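Cloths, a basket, and the back corner of the table

I spent most of the afternoon going through the cleaning cloths. We had them in three places: the cupboard under the sink, a bag hanging on the basement door, and a heap next to the washer that never got smaller. I wanted them all in one spot, near where they get used.

The bag was from Drimholm and it was a decent bag, but it hung too low and everything sank to the bottom. To get a dusting cloth I had to pull out old T-shirts first. The heap by the washer was worse. I would wash the same ones over and over and leave the ones underneath for months.

I started by laying everything out on the floor and making two piles, keep and toss. Anything with a hard spot from glue or paint went in the toss pile. So did the dish towels that had gone thin in the middle. I kept the plain cotton ones and a few pieces of old sheet I had cut up in January. Those sheets were from Zamora and they make better rags than they ever made bedding. They soak up water well and don't leave lint on glass.

Then there was the question of what to put them in. I had been looking at a Stivetti bin with a lid, but a lid is one more thing to lift and I know I would end up piling cloths on top of it. A plastic basket with holes in the sides does the job. Air gets through it, and if a cloth goes in a little damp I don't find it smelling sour a week later.

I tried it on the shelf first. The shelf is too deep, and the basket slid to the back where I couldn't reach it without the step stool. On the floor it got kicked. The corner of the table works better. It is dead space anyway, too far back to work in, and the walls on both sides keep the basket from moving. 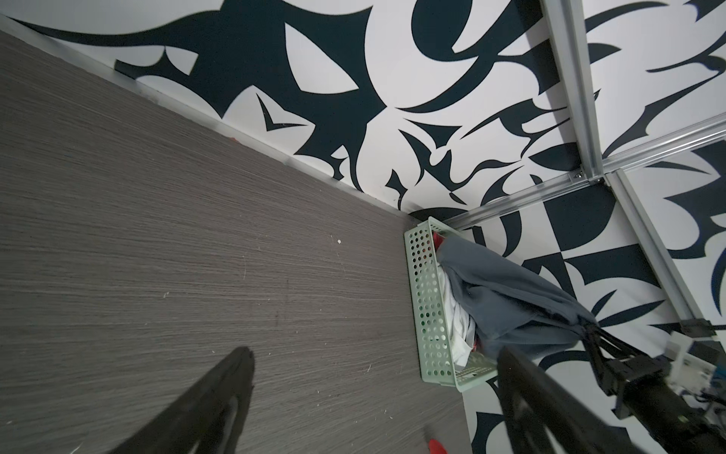 Hikholm wrote in to say that cloths should be folded before they go in a basket, always, and that a basket of unfolded rags turns into the same heap in a different place. I got the message after my last post about the basement and I have thought about it since. I did try folding. I folded every cloth in thirds and stood them on end, the way people do with T-shirts in a drawer. It lasted until the first spill. You grab one in a hurry, four others come with it, and they don't get folded again. For dish towels I agree with the advice, and mine are in a drawer, folded. For rags I have stopped bothering.

What I do now is simple. Clean ones go in the basket. Used ones go straight to the washer, and they don't come back to the basket until they are dry. When the basket is so full that cloths fall out, I get rid of the worst ones. That is the whole system.

A few notes on washing, for anyone who wants them. I run the rags by themselves in hot water with regular detergent and no fabric softener. Softener makes cotton repel water, and then you are just pushing a puddle around. Anything red or dark gets its own wash the first couple of times. I learned that on a load of white ones that came out pink. They still work fine.

The wood grain on the tabletop hides a lot, so I have to wipe it down more often than I think I do. Crumbs especially. I run a hand over it at night and go by feel.

Next up is the cupboard under the sink, which is mostly empty now except for a box of sponges and a bottle of something with no label. I am going to measure it before I buy anything for it this time.

Posted 20/08/2023

Recent posts
Sorting the basement shelves
Cutting up old sheets for rags
What I keep in the dish towel drawer
Getting a sour smell out of cotton

Get new posts by email. Enter your address to subscribe. You can unsubscribe at any time.

Contact | Copyright 2023, all rights reserved | Back to top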